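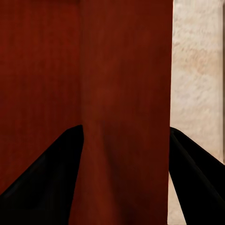 Section 4. Registering a Local Health Unit and Recording Board Membership

This section applies to Flekent Records, release 6, as supplied to public health units and municipal boards of health. It covers creation of the unit record, entry of board seats and terms, and preparation of the annual membership return. Complete Section 3 (User Accounts and Permissions) before starting.

4.1 Before you begin

You will need:

Administrator credentials for the unit
The unit's founding bylaw or order, as a PDF
The current list of board seats, including vacant seats
The appointment instrument for each sitting member
The population figure used for the per capita levy

The account used for set-up must hold the Registrar role. An account with the Clerk role can view every screen described here but cannot save changes on the Seats tab.

Note: Units migrating from the Jurik membership module should run the import in Appendix C first, then return to step 4.3. Do not key seats by hand before an import. Duplicate seats created in this way must be merged one at a time.

4.2 Creating the unit record

1. Sign in and open Administration > Units > New Unit.

2. Enter the legal name of the unit exactly as it appears in the bylaw. The short name is used in menus and on printed agendas and may be changed later. The legal name is locked once the first return has been filed.

3. Select the unit type: Single-tier, Regional or Joint. A Joint unit requires at least two participating municipalities.

4. For each participating municipality, select Add Municipality and enter the name, population and number of seats. The training database contains a Joint unit with two municipalities, Darkberg and Cheetham. Cheetham is entered there with a population of 2,668 and one seat.

5. Attach the founding bylaw. The upload limit is 60 MB. Scanned documents should be saved at 200 dpi in greyscale; colour scans are accepted but are slow to index.

6. Select Save as Draft. The unit is given a record number and the status Draft.

Caution: Do not select Activate at this stage. Activation starts the reporting calendar, and the calendar start date cannot be reversed from the administrator screens.

4.3 Entering seats

A seat is a permanent position on the board. A member is a person who occupies a seat for a term. The two are recorded separately so that the history of a seat is kept when its occupant changes.

1. Open the draft unit and select the Seats tab.

2. Select Add Seat. Enter the seat code, using the pattern set in Administration > Codes.

3. Choose the appointing authority from the list. For a municipal seat, this is the council of the participating municipality. For a provincial seat, choose Province.

4. Choose the term basis:

Fixed: the term runs for a set number of years from the effective date.
Council: the term ends with the term of the appointing council.
Pleasure: the term has no end date and continues until revoked.

5. If the seat carries a qualification requirement, such as a licensed health practitioner, tick Qualified Seat and enter the requirement in the text field. The system does not verify qualifications.

6. Save, then repeat for the remaining seats. Vacant seats must be entered. Quorum is calculated from all seats on the tab unless Exclude Vacancies has been set under Meeting Rules.

Note: Ex officio positions without a vote are entered as seats with Voting set to No. They appear on the agenda distribution list and are left out of the quorum calculation.

4.4 Assigning members and terms

1. On the Seats tab, select a seat and then Assign Member.

2. Search for the person by surname. If no record is found, select New Person and complete the mandatory fields, marked with an asterisk.

3. Enter the appointment date and the effective date. These are often different. The appointment date is the date on the instrument; the effective date is the first day on which the member may vote.

4. Attach the appointment instrument.

5. Check the calculated end date. If it does not match the instrument, select Override and enter a reason. Overrides are listed in the annual return.

6. Select Confirm.

Reappointments are entered as a new term against the same person and seat. Do not extend the end date of the existing term. The previous term must close the day before the new one takes effect; a gap of even one day is reported as a vacancy.

4.5 Recording the chair and vice-chair

Officers are normally elected at the first meeting of the year. The default officer year runs from January and can be changed under Meeting Rules.

1. Open the Officers tab and select New Officer Year.

2. For each office, choose a member from the list. Only voting members with a current term are shown.

3. Enter the meeting number and the motion number.

4. Save. The outgoing officers are closed automatically.

If the minutes have not yet been adopted, tick Provisional. A provisional entry prints with an asterisk and must be confirmed within 30 days. After that, the unit's dashboard shows an amber warning until the entry is confirmed or withdrawn.

4.6 Activating the unit

1. Open the Summary tab and select Run Checks.

2. Correct any item marked Error. Items marked Advice may be left.

3. Print or save the check report for the unit's files.

4. Select Activate, enter your password again and select OK.

Caution: Activation sends a notice by email to every member with an address on file. To suppress the notice during testing, clear Notify Members on the Summary tab before activating.

4.7 Common messages

FR-401 Seat total does not match municipality total
The number of seats on the Seats tab differs from the number entered in step 4 of 4.2. Correct whichever is wrong and run the checks again.

FR-407 Overlapping terms
Two members hold the same seat on the same date. Close the earlier term.

FR-412 Instrument missing
A term has been confirmed without an attachment. The unit can be activated, but the annual return cannot be filed.

FR-420 Record locked
Another user has the unit open for editing. A Registrar may release the lock from Administration > Sessions. Unsaved work in the other session will be lost.

For preparation and filing of the annual return, continue to Section 5.

Section 4 last revised Friday, May 11, 2018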